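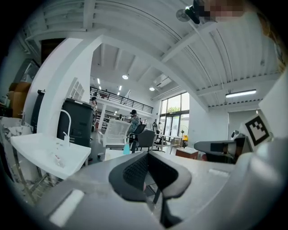 Figure 2. Close range, face pixelated.

June | By the Nekbridge Bread Diary group
14 shares | 3 comments

4.2 What people did with the heel of the loaf

I'll admit I expected this to be the dull part of the diaries. We asked 183 households in Nekbridge and Utham to write down what happened to every loaf they bought or baked, and I figured the heel (the end slice, the crust, the "knocker" in parts of Utham) would get a line or two. Instead it got whole paragraphs! One diary had a page on it, with arrows.

Once I'd thrown out the blank and unreadable pages I had 703 entries that mentioned a heel. The biggest group, by a long way, simply left it in the bag until it went stale or moldy. People felt bad about this and said so, often in the margin. Next came toast, then breadcrumbs, then ducks. I coded the ducks as waste at first and then changed my mind, and the table at the end of the section keeps them in a row of their own so you can move them wherever you like.

Home bakers looked different. In the 76 households that baked at least once a month, the heel was usually eaten first, still warm, with butter, and a few couples reported taking turns. I had no code for "argued over," so I added one halfway through and went back over the Nekbridge diaries a second time. The Utham ones I had only just started, which saved me a weekend.

Price mattered less than I guessed it would. Families who wrote that they were watching every dollar threw out heels almost as often as everyone else, though they were much better at using up the middle slices. My hunch is that the heel doesn't quite register as a slice. Several diaries counted a loaf as "finished" with both ends still sitting in the bag, and that made my totals a real headache until I wrote a rule for it (see 3.4).

The Dridthorpe pilot asked about heels in a single yes-or-no question, so I can't compare the two properly. I've left it out of the table and come back to it in Section 5.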